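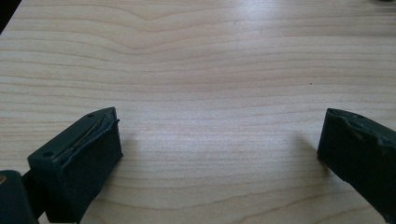 Home Guides Hardware Recording Review Contact

Pre-session checks for hand-held grippers

Scope

These checks apply to every hand-held gripper used for recording at the Purow bench. They cover the fingers, the fixings, the work surface and the short reference clip taken before the first task. They do not cover calibration, for which see the Findido guide. Allow 6 minutes per tool.

1. Finger pads

Open the gripper fully and look along the gripping surface of each finger under the bench lamp. Scuffs and light wear marks on the outer edges are acceptable. A pad that is lifting, peeling or worn through to the layer beneath is not. A worn strip changes the grip on thin or smooth items, and the change will not be visible in the recorded finger positions.

Record the state of each finger separately as A (sound), B (worn, usable) or C (replace). Left and right are taken from the operator's side. If one finger is graded C, replace both. Mixed pairs were allowed until November and gave uneven closing on narrow parts, as Mikkel Ingvarsson's test notes show.

2. Fixings

Check every screw on the finger mounts and the body with the correct driver. Do not judge tightness by eye. Replace any screw with a rounded head. Empty holes in the fingers are to be left empty unless the build sheet for that tool shows a screw there.

Move each finger gently from side to side. Any play at the tip that can be felt by hand must be put right before recording starts.

3. Work surface

Clear the part of the table that the task will use. Wipe it with a dry cloth, then check for specks and crumbs. Small marks in the wood grain may stay but should be entered once in the table log, so that reviewers do not report them again as dirt.

Set the lamps so that glare on the surface does not fall where objects will be placed. Soft shadows beside the fingers are acceptable. Blinds stay as they were set at the start of the session.

4. Reference clip

Record one clip of 300 frames with the fingers open over the bare surface and nothing between them. Hold the tool at normal working height. Both fingertips must be in view throughout. Close and open the gripper once at the midpoint of the clip.

The reference clip is stored with the session and is never deleted, even if the session itself is rejected. When the fingers are changed during a session, record a second clip before carrying on.

5. Sign-off

The operator fills in the check sheet and a second person initials it. The second person must look at the tool, and may not sign from the clip alone. Gregor Jardine holds the list of people who can initial.

Sessions with no sheet are held back from the Yadav store. In the last review, 29 sessions out of 3,801 were held for this reason, most of them started by one operator and finished by another. At a change of operator, repeat sections 1 and 2 in full.

Faults found after recording

Stop using the tool and tag it. Mark all sessions since the last signed sheet as "under query" and send the tool number to Ewan Guthrie. Do not edit the earlier sheet. Spare fingers are kept in the Pristov cabinet, second drawer, in matched pairs.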